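Forum > Finishing and Care > Shellac or hard wax oil for small boxes?

drahomira_g
Jan 28, 2020
Hello all, I am making gift boxes for a market in April and I cannot decide on the finish. 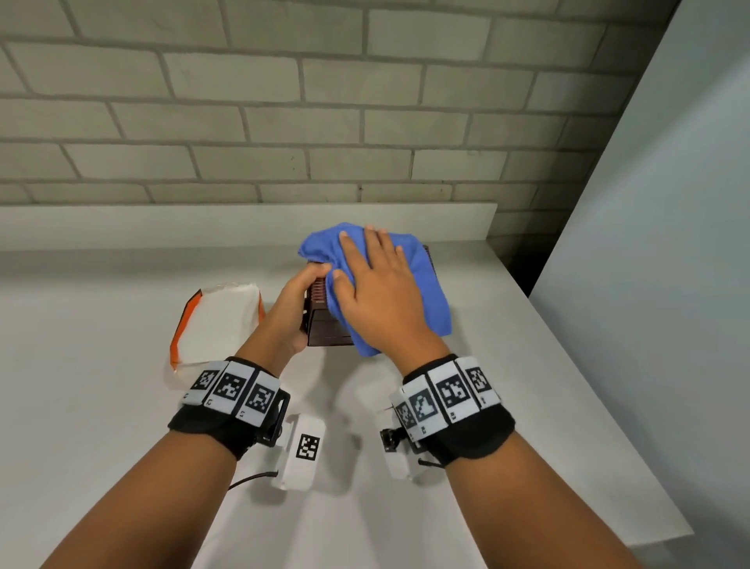 Small brown box and a blue cloth.

I have now two candidates, shellac from Skomard and a hard wax oil from Costeo. The shellac dries fast but my room is cold and I get white spots in it. The oil is easy, but the smell stays inside the box for weeks, and people put tea or letters there. Which one would you choose? Please write also how many coats.
Drahomíra Gajdoš

benchdog700
Shellac, three thin coats. The white spots are from damp air, so warm the room before you start. Never oil the inside of a box with a lid. I did it once and my sister's box still smells.

Runlow
I don't agree with benchdog700. Shellac is pretty until somebody puts a glass of wine on it. For a market you want a finish that survives customers. Oil outside, nothing inside.

benchdog700
Who puts wine on a tea box?

Runlow
My customers, in April, outdoors.

krishnan_turns
You can mix the two ideas. Shellac inside, oil outside, and mask the edge with tape. Let the oil cure 12 days with the lid open. Also check the date on your shellac flakes - old ones stay sticky whatever you do.

drahomira_g
Thank you, I did not think about the date. The bag has no date, only a lot number 1003, so I will write to the shop. Krishnan, do you sand between the coats of shellac?

krishnan_turns
Very lightly, 700 grit if you can find it, and only before the last coat.

Runlow
I would still leave the inside bare. But test both on scrap of the same wood and tell us which one you liked.

drahomira_g
I will do two test pieces this week and write here again.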